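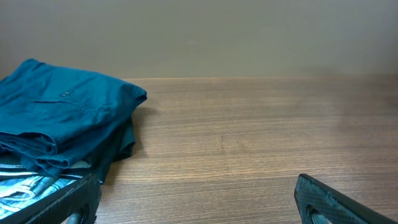 4. Does a neat fold tell us anything?

4.1 The claim under test

Much of the advice on home clothes care rests on a belief that is seldom put to the test: a garment folded well stays in better order, takes up less room and is more likely to be worn. The Plorkeo guide, which several of our households already owned, states all three as plain fact. The Verbruggen scale, used in most of the earlier work on household folding, builds the first of them into its scoring, so that a bundle with straight sides is marked as "well kept" before anyone has asked how it has been kept. We began with some sympathy for the claim and came away with much less.

The trouble starts with the word "neat". In the studies we set out to repeat, neatness was judged by eye, on a table, within moments of the last fold. The same score was then used to say something about the state of the garment weeks later, in a drawer that the judge never saw. We can find no argument in those papers for why the one should stand in for the other. It seems to have been taken over from shop practice, where clothes are folded to be looked at and are refolded whenever a customer has moved them. A household drawer is a different place and has different enemies.

4.2 Garments and households

We worked with 14 households, half of them in Triklow and half in Dula, over 8 weeks. Between them they put forward 921 garments. We left out socks, underwear, anything normally hung, and anything whose owner could not say when it had last been worn. That left 700 garments, mostly trousers, shirts and jumpers, and all the results in this section refer to those.

The loss of so many items deserves a remark, as it was uneven. Old garments dropped out far more often than new ones, largely on the last ground. Our sample therefore leans towards clothes that people remember wearing, and anyone hoping to show that folding rescues forgotten clothes will get little help from us. Nor, we would add, will they get it from the earlier studies, which do not report what they left out.

Each household folded its own clothes on its own table. We gave no training. Half of the households were asked to follow the Plorkeo steps and the rest to fold as they always had. Within a fortnight the two groups were hard to tell apart. Those given the steps had begun to skip the ones they found fiddly, and at least two of the others had picked up the guide by themselves. We kept the groups separate in the analysis, as planned, but we place no great weight on the comparison and would ask readers to do the same.

4.3 Scoring a folded garment

Scores were given from above and from the side, by two judges working apart. Three features carry most of the marks on the Verbruggen scale: the outline of the bundle, the flatness of the top, and the form of the folded edge. We soon found that these do not travel together.

Figure 4 shows the sort of bundle that caused the most argument. The garment, in teal-blue cloth, is folded into a rectangle and lies at the left of a wooden tabletop. Its outline would satisfy most judges. Its top is slightly rumpled, with soft wrinkles, and the right-hand side is rolled over into a rounded edge. On the Verbruggen scale the outline earns high marks, the top loses some, and the rounded edge may be read either way. One judge took an edge of this kind as a sign of care, on the grounds that a soft roll avoids a hard crease. The other took it as a sign that the last fold had been left loose. The scale's own notes support both readings.

There is a second difficulty with bundles like this, and it is more basic. A button close in colour to the cloth and a thin dark line of seam or pocket opening are the main clues on view, and they leave open whether one is looking at trousers or a shirt. The judges had been told to score each garment against the ideal for its type. Where the type was in doubt they guessed, and where they guessed differently they scored differently. We had a list of what each household had folded and could settle the matter afterwards. The earlier studies, as far as we can make out, had no such list. How their judges decided between a shirt and a pair of trousers once the thing had been turned into a rectangle is a question we would very much like to see answered.

Agreement between our judges was fair on outline and poor on everything else. We tried the usual remedy, which is to sit the judges down together and talk through the awkward cases. Agreement rose for a short time. We suspect they had learned each other's habits, and we doubt they had learned anything about folding. When we brought in a third judge who had missed the talks, that judge agreed with neither. We have used the scores from before the meeting throughout.

4.4 What happened in the drawer

Drawers were opened at the end of each week and the garments scored again where they lay. If the usual claim is right, a garment that began with a high score should have kept more of its order than one that began with a low score.

We found hardly any sign of this. The first score told us something about the state of a garment after one week and next to nothing after that. What mattered a good deal more was where the garment sat. Items at the top of a pile were lifted, looked at, put back and pushed aside. Items at the bottom stayed much as they were, whether they had been folded with great care or simply bent in half. A badly folded jumper at the bottom of a deep drawer often finished the period with a better score than a well folded one at the top, and in a few cases its score had gone up, having been pressed flat by everything above it.

It could be said that this is unfair to the method, as the Plorkeo guide recommends standing garments on edge so that none is at the bottom. A few households did so. Their garments kept their shape while the drawer was full. Once some had gone to the wash the remainder leaned, then slid, and the gap was filled with whatever came to hand. The guide suggests a divider at this point. Perhaps a divider would have helped, but in that case the credit belongs to the divider.

The claim about space fared slightly better. Folded clothes do take up less room than clothes thrown in, and we would have been astonished to find otherwise. Between one kind of fold and another the difference was small, and it shrank further once we measured the drawer as a whole and stopped measuring the bundle. A tight bundle leaves hard corners and the gaps between them are wasted. A loose one gives way to its neighbour. Those who have reported large savings measured single bundles on a table, which we think explains the savings.

As to wear, we asked each household to note what had been worn. Garments with high first scores were worn slightly less often than the others. We do not read much into this. People may take more trouble over clothes they save for best, or they may be unwilling to spoil a tidy pile. Either would produce the pattern, and our notes cannot separate them. What the result does not do is support the claim that a well folded garment is more likely to be worn.

4.5 The table itself

One matter that we had not planned to study came up so often that it should be set down. The surface on which clothes are folded seems to affect the result at least as much as the steps followed. With a clear stretch of table beside the growing bundle, people laid the garment out fully before the first fold, and the outline came out straighter. With the table half covered they folded in the air or against the chest, and finished the job by patting. Several people whose scores we had put down to skill turned out to be scoring well only on the days when the table had been cleared for a meal.

We did not record the free surface in a consistent way, so this stays at the level of an impression. It is nonetheless awkward for the earlier work, where folding was carried out on large bare tables provided for the purpose. If part of what was measured was the table, the results may not carry over to a bed, a worktop or the lid of a washing machine, which are the places where most of our households told us they usually fold.

4.6 Limits

Our sample is small and drawn from two towns. Opening a drawer each week disturbs it, and people who know that a drawer will be opened tend to tidy it first; three households admitted as much. The effect would be to hide differences between good and bad folding, and a defender of the usual claim may fairly point to it. We would reply that the same households tidied by pushing things down and shutting the drawer, with very little refolding, so far as their notes show. A longer study with fewer visits would be the proper test. Until someone carries it out, we see no good reason to treat a score given on the table as a measure of anything beyond the table, and in Section 5 we drop it from the model.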